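Project Report: Our Visit to the Rorkotthorpe Open Day
Prepared by Chia-jung Yu and Tsung-han Kan

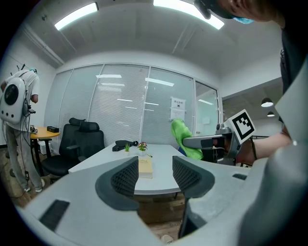 We chose the open day for our term project because both of us had read plenty about robot learning and neither of us had ever stood in a room where the work gets done. Rorkotthorpe opens its offices to students once a year, on a Saturday in November, and our instructor was kind enough to put our names down early. We'd like to thank her for that, and also the staff who stayed with us well past lunch and let us ask the same thing three different ways.

Getting there

The train took longer than we had planned and we missed most of the welcome talk, so what we know of the company's history comes from the handout. Rorkotthorpe started out making fixtures for packing lines and moved into robot training a few years ago. Its main project now is called Mirnatier, and the goal is a robot that can tidy an ordinary office: put books back, move pens and cups, straighten things up at the end of the day. It sounds like a modest goal – we thought so too, on the train.

What we were shown

The demonstration was held in a meeting room with a long white table. What surprised us most was that the people do the tidying themselves. They hold grippers in their hands and use them to pick up everyday things, and the recordings of those motions are what the robot later learns from. One of the things to be handled was a beige book, lying closed on the table, and there were flowers in a white pot and a little succulent farther along. Chia-jung had expected metal blocks and test pieces, so she was quite taken with the plants.

Our guide for the morning was a friendly engineer named Wan, who explained that the same small task gets repeated over and over with tiny changes. The book is moved a bit to one side, or turned, or the person begins from a different spot. The team had 2557 recordings for Mirnatier on the day we came, and their target for this first stage is 2000 good ones. We were puzzled that they were still going when they had already passed the target, and Wan laughed and said the important word was "good." A recording is thrown out if the tracking drops, or if the person hesitates too long, or if the object slips. The checking is done in a program they call Zineo, and a person still looks at every clip.

Trying it ourselves

After the demonstration, visitors could have a turn, and of course we both lined up. Tsung-han went first and found that closing the gripper on a book is much harder than closing your fingers on one, because you can't feel the edge of the cover at all and have to trust your eyes. His first three tries slid right off. By the end of his turn he could lift it and set it down again without a thump, which got him a small round of applause from the students behind us!

Chia-jung's turn was shorter, but she asked to watch her own clips in Zineo afterward, and this ended up being the most useful part of the day for our report. Played back slowly, you can see how much a person wobbles before committing to a grasp. Visitors made 145 recordings over the day and 33 of them passed the check. We don't know if any of ours did, and we were a little too shy to ask.

What we learned

Before the visit our outline had a long section on software and one paragraph on data. We have more or less turned that around. The hours that go into collecting clean motions by hand are a big part of the cost of a project like this, and we hadn't seen that mentioned in any of the articles on our reading list.

We also came away with a few questions we couldn't answer. Would a robot trained on recordings from a handful of people pick up their habits, such as always reaching from the right? How different does a second room have to be before the old recordings stop helping? Wan said the team argues about this second one nearly every week, and pointed us to two papers, which we have added to our references and plan to cover in the class presentation.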